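Gusport Student Robotics Club Advances to Final Round of Household Task Challenge

GUSPORT – The Gusport Student Robotics Club has qualified for the final round of the Fulitz Household Task Challenge, the competition office confirmed on 1 January 2019. The club placed second in the qualifying round with a score of 1,736 points. The leading entry, from the Malik Technical Institute, received 1,847 points.

The qualifying round required each team to prepare a humanoid robot to clean the floor of a furnished bedroom with a standard flat mop. Entries were assessed on coverage, handling of the mop and safe movement near furniture.

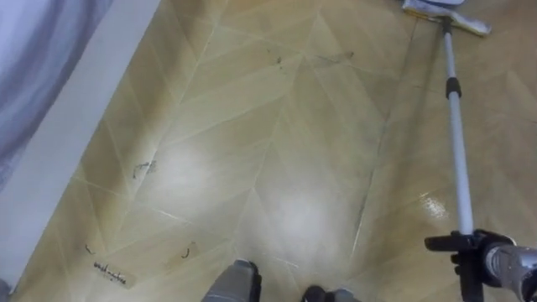

Students began preparing their entry in August, when the club was granted the use of a practice room with a bed along one side and a chevron-pattern floor. Work was divided between 2 groups. The first was responsible for the grip and for the angle at which the pole is held. The second group wrote the software that plans the path of the mop head between the bed and the wall.

According to the club's written report to the competition office, the floor itself presented the greatest difficulty. Glare on the glossy surface was at times read by the software as spilled liquid, and hair and other fine debris was often missed. The students revised the detection program twice before the entry was submitted.

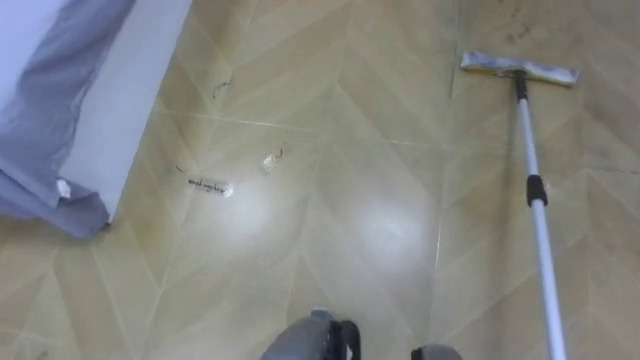
The mop and small debris on the practice room floor, beside the bed.

The club's work is supported by an equipment grant from Plasora, which also provides technical advice to several other student teams in the region. The grant covers replacement parts, cables and entry fees through the end of the school year.

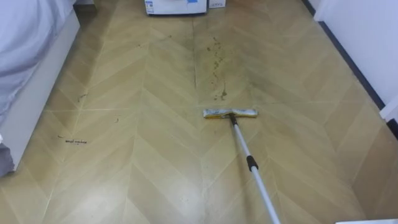 Page last updated: Tuesday, 3:40 p.m.

In the final round, teams will be given a room layout they have not seen before. A maximum of 100 points may be added for completing the task without a restart, and points will be deducted for contact with walls or furniture. The competition office will send the full scoring rules to all qualified teams – including the revised section on tethers and power cables – before the round opens.

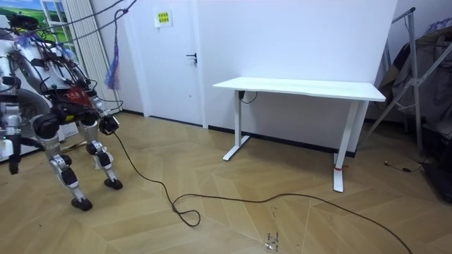 The humanoid robot bends forward in the practice room.

The club will continue its regular sessions during the preparation period. Students who wish to join the software or hardware group may submit an application through the club office. Previous experience with robotics is not required, but new members must complete the safety course before working in the practice room.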